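Unit 7. Self-supervised grasp learning in a bin

Reading for this unit: the Landine report, sections 2 through 5. Skip the appendix on the network layers unless you plan to use it for your project.

1. The problem

Grasp planning from geometry assumes that the shape of the object is known, or can be recovered from a depth image. Both assumptions fail often in a bin. Small objects give few depth points, shiny ones give wrong points, and objects near a wall are seen from one side only. The Landine method drops the object model. It learns a function that takes an image and a proposed gripper pose and returns the probability that closing the gripper there will end with something held.

Write this as p(s | I, g), where I is the camera image taken before the motion, g is the proposed grasp, and s is 1 for success and 0 for failure. In the report g has 4 components: x, y, rotation about the vertical axis, and height at closing. The gripper always points straight down in this parameterization. Tilted grasps are excluded, which keeps the search small and costs something near the walls (see section 5).

2. Collecting labels without people

The label s has to come from the robot itself. One trial runs as follows.

The arm moves out of the camera's view and an image is stored. A grasp g is chosen and executed. The gripper closes, the arm lifts, and the finger opening is read. If the opening is larger than a threshold, the trial is provisionally marked as a success. A second image is then taken and compared with the first, to catch thin objects that the finger reading misses. Finally the object is dropped back into the bin from a random position above it.

The last step matters more than it looks. Dropping from a random position reshuffles the objects, so consecutive images differ. Sloped walls also help, as objects that land on them tend to slide back toward the floor. With vertical walls the Thongsuk group found that objects gathered in the corners after a few hours, and the data became mostly images of corners.

Two kinds of label error remain. A false success occurs when the fingers are held apart by something other than an object, such as grit in the mechanism. A false failure occurs when an object is lifted and slips before the reading. The report treats both as noise and does not correct for them.

3. Choosing grasps during collection

Random grasps succeed rarely. In the first phase of the Landine work, only 62 of each thousand trials were successes, and a classifier trained on that data can do well by always predicting failure. The remedy is to collect in rounds. Round one is random. After each round the network is retrained, and in the next round most grasps are picked by the network, with a fixed share kept random.

The random share should not be set to zero. The network would then stop visiting poses it rates poorly, including those it rates poorly by mistake – and the mistake would never be corrected.

Selection uses the cross-entropy method: sample a batch of candidate grasps, score them, fit a Gaussian to the best ones, and sample again. Three iterations are enough here.

4. Object sets

Training used 175 objects, rotated through the bin in small groups. Test objects were never seen in training. The groups mix shapes and stiffness on purpose: a foam ball deforms and tolerates a poor finger position, while a rigid block has to be met across parallel faces.

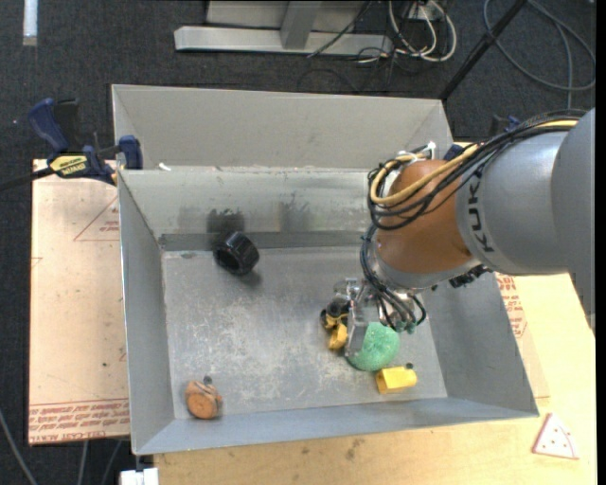
Why not train on a single object until the grasp is reliable, then move to the next? A network trained that way tends to overwrite what it learned earlier, and it picks up cues tied to one object, such as its color, that carry no information about the next.

5. Results and limits

On the test objects the learned method reached 86 percent success per attempt. The Rorstead planner, which uses depth geometry, was run in the same bin as a baseline and did worse on small objects. The two were close on large blocks.

Most remaining failures were near the walls. A vertical gripper with open fingers touches the slope before it reaches the floor, and the controller stops on contact. The Imell extension adds a tilt angle to g, at the price of a larger search and a new round of data.

Note that success per attempt is not the same as bins cleared. A method can score well by picking easy objects first and then stall on the last one. Report both figures in your lab write-up, and state whether objects were replaced after each grasp.

For next time: derive the gradient of the log loss when a fraction e of the labels is flipped at random, and say what happens to the predicted probabilities as e approaches one half.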